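The robotics club had the lab until eight, and by half past six Oi-ling Lai had stopped talking to anyone. She had written the routine for the processor socket herself, all 300 lines of it, and she didn't want help.

"Slower," said Man-lok Kwan.

"It's at 20 per cent already."

"Then 16."

She changed the number. The arm went down over the open computer and waited there with its fingers above the board.

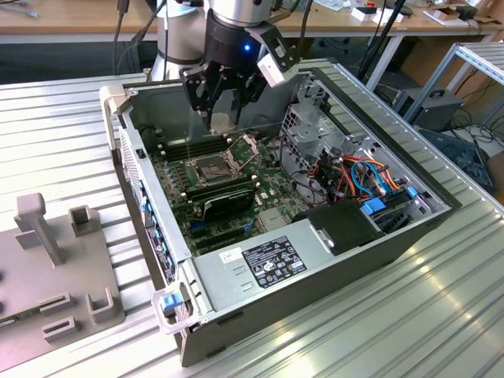 Brigitta Lehner kept the score sheet for the Bikomton Cup. They had lost 2 boards in April, both with bent pins, and she had drawn a box round each of them in red. She put the lid back on her pen.

"If it touches, I'll stop it," Man-lok said.

"You won't be quick enough," said Oi-ling. "Leave it alone."

He took his hand away from the stop button, then put it back. Oi-ling saw this and let it go. She had been rude to him since lunch and he had brought her tea anyway.

"Ready?" asked Brigitta.

Oi-ling read the last line again, moved her chair in and pressed the key.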